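Pointed fingers, round plates

I had planned to write this one in September, after the second batch of gripper fingers came in from Gevier, and then I kept putting it off. I wanted to have something nice to say about them first.

The pitch was simple. Swap the stock jaws for a slimmer pair with pointed tips and the arm will get under thin things that blunt fingers push around. Gevier's product page has a video of a gripper lifting a playing card. It's a lovely video. I don't own a robot because I have playing cards to move, so I went with dishes.

We have two small arms on opposite sides of a butcher-block table at the Clandby shop, both driven by the same Pillai controller. I ran 200 attempts at picking up a plate by its rim, split evenly between the old fingers and the new ones, and called it a success if the plate cleared the table and stayed level for a count of six. The old fingers managed 60 out of their hundred. The new ones managed 63. For the money, three plates is not a lot of plates.

Those numbers also flatter both sets, as I was the one lining things up. Move a plate an inch off its mark and everything gets worse. The tips come down on top of the rim, the wrist servo strains, and you sit there with your hand on the stop button. I'd like to see Gevier's video with the card nudged over an inch. 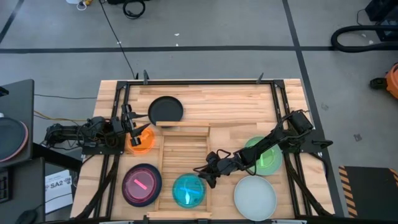

Assunta Dal Bello wrote in after my last post to say I'm blaming the fingers for what the wrist is doing. Her view is that on arms this size there's enough play in the last joint to swamp any difference in tip shape, and that I should clamp the wrist, run it again, and only then complain about what I paid. She got 93 out of 100 that way with plain printed jaws and a strip of rubber.

I half believe her. Ninety-three with a clamped wrist is a fine number, but a clamped wrist can't tilt, and a plate you can't tilt is a plate you can't put in a rack. Still, the rubber strip is cheap and I haven't tried it. The Wuddale kit ships with a soft pad that I threw in a drawer, so that goes on first.

What I won't do is buy the third version of the fingers, which Gevier has already emailed me about twice. Same video, new card.

If anyone has run the pointed tips on something heavier than a plate, send me your counts, failures included. Please say how far off the mark you let things get.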